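Filed under: Around Town | Food & Markets

Sesthorpe's night market is coming back, and it's getting bigger

Good news for anyone who spent last summer eating dumplings on the steps of the old Staltau mill: the night market returns in May, and this time it gets the whole yard!

Last year's trial run squeezed 15 stalls into the loading bay, and by the second evening the line for grilled corn went out the gate and halfway down the hill. The new layout has room for 34, with long tables down the middle and a covered corner by the river wall for when the weather turns (we all remember the hail).

Plenty of favorites are returning. Lopes Bakery will be there with its custard tarts, still warm if you get in early, and Gallus is bringing the big rotisserie that perfumed half of Mill Street last August. There will be a pickle stall, two kinds of flatbread, and a cart selling nothing but rice pudding, which we are already far too excited about. Live music starts at 7 p.m. and wraps up at 10, out of respect for the neighbors.

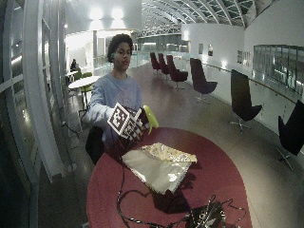

Getting there and getting fed

Entry is free again. Most stalls take cards, but bring some cash for the smaller ones. The mill lot will be closed to cars, so park behind the library and take the footpath, or hop on the number 3 bus, which stops right at the gate and will run an hour later on market nights.

Last year's market raised $3,148 for the town's school lunch fund, all of it from the deposit cups people chose not to hand back. The cups are back too, in a new shade of green. Bring an appetite and a friend who likes to share!

Comments

millstreet_mom: The tarts were gone by 8 last time. I will be there at opening with a cake tin.

Rory_on_the_hill: Any word on gluten free? My wife managed fine with the corn but would love a second option.

tansy44: So happy about the later bus. That walk back up with a full stomach was rough.

Contact the newsroom | Send us a tip | Back to top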